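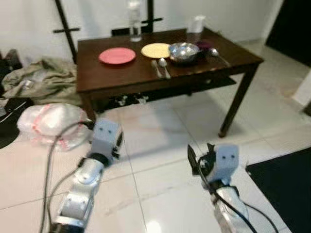
Start Beiträge Werkstatt Über mich Kontakt

Vormachen ist auch Arbeit

Ich decke ja wirklich ungern den Tisch. Und jetzt habe ich einen halben Winter lang Leuten dabei zugesehen, wie sie einem Roboter das Tischdecken beibringen, Teller für Teller, per Fernsteuerung, und ich muss sagen: So viel Respekt vor einem Suppenlöffel hatte ich noch nie!

Angefangen hat es im Januar bei Dellalier. Dort sitzt man vor zwei Steuergriffen, bewegt die eigenen Hände, und die beiden Arme machen es nach. Klingt nach Spielplatz (ist es die ersten zehn Minuten auch), aber dann will man einen Teller am Rand fassen und merkt, wie viel die eigenen Finger sonst so nebenbei erledigen. Ich habe für meinen ersten Löffel länger gebraucht als für den Abwasch nach Weihnachten.

Kálmán Barta, der mich angelernt hat, führt über alles Buch. 2.489 Durchgänge hatte seine Gruppe da schon aufgenommen, 2.000 waren ursprünglich geplant gewesen. Als ich fragte, wann es denn genug sei, hat er nur gelacht und mir die Griffe wieder in die Hand gedrückt.

Was mich ärgert, ist der Ton, in dem über diese Arbeit geredet wird. »Der Roboter lernt selbstständig«, stand neulich in einem Prospekt von Vokis. Na ja. Er lernt von jemandem, der mit verspannten Schultern dasitzt und zum wiederholten Mal einen Becher ansteuert. Wer das gut macht, kann etwas, und zwar etwas anderes als Programmieren. Man muss ruhig sein, vorausdenken, und man muss auch mal schlampig sein dürfen – eine Maschine, die nur perfekte Griffe gesehen hat, steht beim ersten verrutschten Teller dumm da.
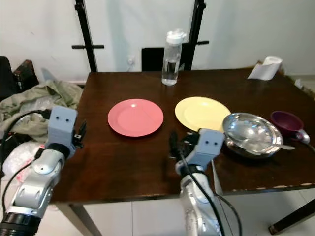
Rubrik: Meinung

Am Geschirr kann man das schön erklären. Ein flacher Plastikteller liegt auf der Tischplatte und bietet einem fast nichts zum Greifen. Eine blanke Edelstahlschüssel spiegelt, und ein Löffel, der darin liegt und mit dem Stiel über den Rand schaut, ist wieder eine ganz andere Aufgabe als derselbe Löffel auf dem Holz. Kein Mensch denkt darüber nach. Am Steuergriff denkt man über nichts anderes mehr nach!

Kálmán hält übrigens wenig vom Führen per Hand, also davon, den Arm direkt anzufassen und durch die Bewegung zu ziehen. Bei Boros machen sie es so, und ich fand es angenehmer, viel direkter, man spürt den Widerstand. Nur hat man bei zwei Armen eben schnell alle Hände voll und steht sich selbst im Weg. Da bin ich inzwischen bei ihm, wenn auch ungern.

Ich wünsche mir jedenfalls, dass die Namen derer, die vormachen, irgendwo stehen. Im Abspann, im Handbuch, meinetwegen auf dem Karton. Und anständig bezahlte Pausen, nach 90 Minuten spätestens, sonst lernt die Kiste vor allem, wie man müde einen Löffel ablegt.

Kommentare (3)

Roswitha: Mein Mann hat auch nach 31 Ehejahren keinen Durchgang geschafft. Kann man den mal vorbeischicken?

tk_lötet: Handführung schlägt Fernsteuerung, sobald Kraft im Spiel ist. Bei Tellern ist es mir egal.

Jens P.: Pausen ja, Namen auf dem Karton eher nein. Ich möchte nicht angerufen werden, wenn die Schüssel fällt.

Zuletzt aktualisiert: April 2019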